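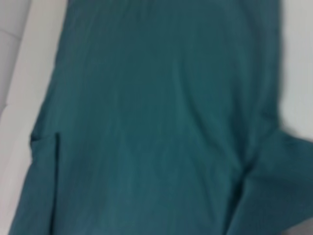 okton_knits
Posted 29 May 2025

Okay so I need the laundry people to weigh in before I ruin another top. I have 5 cotton knit things that I wear constantly and every one of them comes off the drying rack with those stiff lines running down it, and then I fold it and the lines are still there the next morning. I refuse to iron T-shirt material, I just do. My sister says lay everything flat and smooth it with your hands before folding, so I've been trying that this week, and you can see on the teal one how the faint streaks run lengthwise even when it's spread out, plus it always wants to tuck itself under at the side and flop over at the lower corner. Is this a washing problem, a drying problem or a me problem? Top loader, 3 years old, cold water, liquid detergent. No dryer in this apartment and there won't be one, so please don't say dryer.

---

Tedix
It's a drying problem. Shake them hard when they come out of the washer, like really snap them, two or three good ones per shirt. Then hang by the hem and not the shoulders. I've got teenagers and a very small line, so I do this every single day and most of it goes straight in the drawer!

---

idahosa_mom
Have to disagree with Tedix on the hem thing. I did that for a year and got peg bumps on every shirt I own plus a stretched hem on two of them. Knits go flat on a mesh rack, period. Yes it takes up the whole bathtub. Yes my family complains.

---

Tedix
Peg bumps are from pegging too tight lol. Put them at the side seams where they don't show.

---

Zekiditz
What's your spin speed? If you're up at the top setting you're basically pressing creases in. I dropped mine to 400 for anything knit and it made a big difference. They come out dripping though, so you'll want a towel under the rack, and in winter forget about it, it takes two days.

---

okton_knits
Mine doesn't show numbers, it just has low / medium / high and I've been on high forever, because of the no dryer thing. I can try medium. Low scares me, I have downstairs neighbors.

Also @idahosa_mom my bathtub is already where the sheets live :(

---

Purificación Bravo
Hi, long time reader, I post maybe twice a year. I worked in a hotel laundry for ages and I would look at how you fold. Face down on the table, smooth from the middle out to the sides and then down, and get that side bit pulled out flat before you do anything else. If you fold over a tuck you will have it all week. Sleeves in, then thirds, then stand it up in the drawer. If you pile them up, the ones on the bottom get pressed and whatever line is in there stays in there.

And if it's still a little damp when you smooth it, even better, just leave it out on the table for another hour.

---

idahosa_mom
See I'd never fold anything damp near a drawer. I lost a whole shelf of stuff to mildew last October and I'm still mad.

---

Purificación Bravo
Smooth it damp, fold it dry! Sorry, I wrote that badly.

---

Zekiditz
Are we sure those are even creases? Some knits just have a bit of a rib to them. If the lines are there when it's fully dry and you've pulled it sideways a little, that could be the fabric.

---

okton_knits
Hmm. The other four are smooth knits for sure, but on the teal one I couldn't swear to it. I've had it so long I don't remember how it looked new. Going to do medium spin plus the snapping plus the Purificación smoothing on Saturday's load and leave the bathtub out of it for now.

---

Tedix
Side seams!!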